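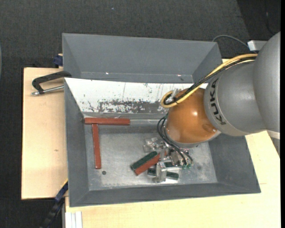
A reader in Dremberg writes that their picking cell runs fine in the morning and starts missing parts by early afternoon, and asks whether to recalibrate every day at lunch. Please don't. A cell that drifts over a shift usually has something loose in it, and calibrating around a loose bin only hides the trouble until the next bump. Check the bins first, then the hoses, then the gripper, and leave the software alone until all three are right.

The notes that follow come from the bench cell at our Prorkdale shop, with the arm reaching into one bin and a second bin standing behind it. Most of them apply to any small cell that picks bars or blocks out of a box.

## Bins and clamps

Push each bin by hand before you start. Lean on it from the side with the arm stopped and the drives off. If it moves at all, the clamp is loose or the board under it is.

- Tighten the clamp screws by hand, then push again. Wooden boards give a little under a clamp, so a screw that was tight last month may not be tight now.
- Mark the bin corners on the table with a pencil line. Tape lifts and collects grit.
- Keep clamp screws and handles out of the path of the tool. Jog the arm slowly along the bin walls after moving a clamp, at 2 percent speed or whatever your slowest setting is.
- Sweep under the bins when they come off. One chip under a corner tips the floor enough to matter at the far end.

## Worn walls and floors

The white on the sloping wall of our front bin has gone in a ragged patch along the lower part, and the floor is scuffed cloudy. Scuffs on the floor are nothing to worry about. The wall needs a decision, as bars end up lying along the base of it and have to be found against two different backgrounds.

If you repaint, sand back to sound paint, wipe down, and use a flat finish. Gloss gives bright spots under shop lights. Leave it overnight. Put the bin back on its pencil marks and run a dozen picks close to that wall before you trust it with a full load.

A sheet of thin white plastic works too, but fasten all the edges. A bar will slide under a loose edge sooner or later.

## Cables and hoses

More downtime at our place has come from air hoses than from everything else on the arm. Look at them with the wrist turned as far as it goes each way, and with the tool down in the deepest corner of the bin.

- The loop over the wrist should open and close freely. It should never pull straight.
- Thin hoses that bow away from the wrist can catch on a bin wall. If one shows a shiny spot, it has been rubbing.
- Cut a damaged hose end square with a hose cutter. Side cutters leave it oval and it will leak.
- Push the hose all the way home in the connector, then tug it.
- Strap cables snugly but not hard. You should be able to slide a strap along with two fingers.

To find a leak, shut off the shop radio, hold air on the gripper and listen. Soapy water on a brush will find the rest – keep it off the electrical plugs.

## Gripper

Wipe the fingers at each shift change with a dry rag. Every 500 picks we stop and check the finger screws with a hex key, and we keep a tally sheet on the cabinet door for it. The sheet came from the Panganiban plant, where they use 40 bars as a test load and write down every one that gets dropped or left behind. It's a good habit, and it takes almost 70 minutes the first time and a good deal less once you know the cell.

Look for:

1. Fingers that have bent outward at the tip. Lay a straightedge along them.
2. Play in the mounting plate. Hold the tool and rock it gently with the drives off.
3. Slow closing, which is often a hose connector and sometimes a dry cylinder.

Replace fingers in sets. Keep the old ones out of the spares drawer, or somebody will fit them again in December when the new ones are on back order.

## Bars in the corners

Bars tight in a corner are the hardest to reach, and two lying side by side are nearly as bad. Before changing the grip angles, try stopping the cell and nudging the load with a wooden paddle. If the same corner fills up every time, check the table with a level.

The folks at Cluvar set a thin wedge in the corner of their bin so bars can't settle there. We have cut one from scrap and will fit it the next time the front bin comes off for paint.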